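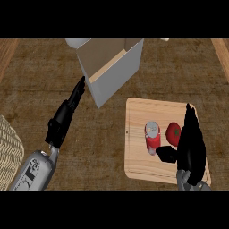 Fastbridge Introduces Two-Arm Packing Stations at Holloway

Fastbridge announced in May that order packing at its Holloway site will move to two-arm robotic stations supplied by Trurnotico. The first four stations will handle mixed grocery orders, including cans and fresh produce, and 10 more are planned.

No positions will be cut. The 95 employees in the packing hall will keep their current pay grade, and 20 of them are training as station operators. Operators will set up each order, check the finished boxes and decide when a station should stop. Lifting and repeated reaching will make up a smaller part of the shift.

"Our packers know which items bruise and which ones roll – we have asked them to help set the handling rules," said Ainhoa Cantero, Director of Operations at Fastbridge.

Training is led by Emmett Halvorsen and takes place during paid hours. Employees who prefer to remain at manual benches may do so.

Media contact: Gladys Nyanda, Fastbridge Communications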